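News from the Platora Reading Room
1 December 2020

Sofas, chairs and what to do with them in the winter

Dear members and neighbors,

In the last newsletter I promised to write something about furniture, and several of you have reminded me of it, so now I keep my promise. Many of us spend more hours sitting at home this year than in any year before. The sofa is now an office, a school bench and a dining place, and it is no wonder that it looks tired. I worked as an upholsterer for 15 years before I moved to this town, first in the workshop of Mukimura and later for myself, and I still repair a chair now and then for friends. What follows is what I tell them when they ask me.

First, the vacuum cleaner. Most people clean the top of the cushions and stop there. But the dust that damages the cloth is deep in the seams and in the gap behind the seat. It is sharp like very small sand, and each time you sit down it rubs the threads a little. Please take the cushions out every second week and use the flat nozzle, with the power on low. If your cushions have feathers, turn off the brush, it can pull the feathers through the cover.

Second, turn the cushions. I know everybody has a favorite corner, and in my house also there is one corner which belongs to my husband and cannot be discussed. Then at least change the cushions between the corners. Foam needs a rest from weight, and it will come back better when it has one.

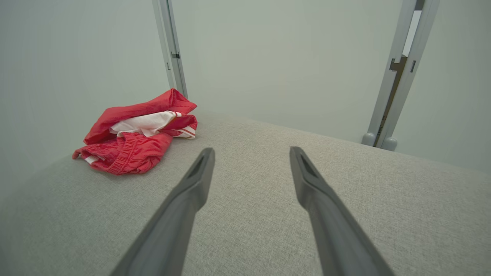

Third, the stains. When something is spilled, press a dry white cloth on it and wait. Do not rub. Rubbing pushes the liquid down to the filling and also makes the surface fuzzy, and this fuzzy place will stay visible after the stain is gone. When the cloth takes no more liquid, use a second cloth with cool water and one drop of dish soap, and work from the outside of the stain to the middle. After this comes clean water, and again the dry cloth. Always try first on a hidden place, for example under the seat. Some covers, especially older cotton ones, leave a ring from plain water, and for these it is better to ask somebody before you begin.

I am often asked about the small balls that grow on newer fabrics. They are loose fibers which have twisted together, and they do not mean that the fabric is bad. A simple fabric shaver removes them. Keep it flat, go slowly, and stay away from the seams and piping. My neighbor used a razor from the bathroom and came to me afterward with a hole as long as a finger. It could be repaired, but I had to take cloth from the back of the sofa, where luckily it stood against a wall.

About radiators: leave a space of one hand between the furniture and the heating. Warm dry air makes the foam hard and opens the glue in wooden frames. If a chair has begun to make noise this autumn, the heating is the first thing I would suspect. Do not put screws into a loose joint. It holds for one month and then the wood splits, and the repair becomes much more expensive.

Is it worth to cover an old sofa again? It depends on the frame. Lift one front corner as high as your hand. If the other front leg comes up soon after, the frame is stiff and deserves a new cover. If it stays on the floor and the sofa twists, you should think about it. For cloth I still go to Cao on the lower street, where they cut samples without payment and let you take them home. Look at the sample in the evening under your own lamp before you order.

The repair table

In January we hope to open the repair table again, if the rules allow it. There will be 4 places at one time and each person can bring one chair or stool, no sofas please, the door is too narrow and we have tried. Bring also your own mask. We have hammers and webbing stretchers to lend, and the tacks cost 5 for the bag. Mrs. Lund from Trollanden has given us a box of good linen thread, for which we are very thankful.

To reserve a place, write your name on the list by the entrance or put a note in the mailbox. Please say what kind of seat you have, with springs or without, so that I can prepare the right material.

The book about cane weaving is still missing from the second shelf. If you have it at home, there is no fine.

With warm greetings,
Ánh Hầu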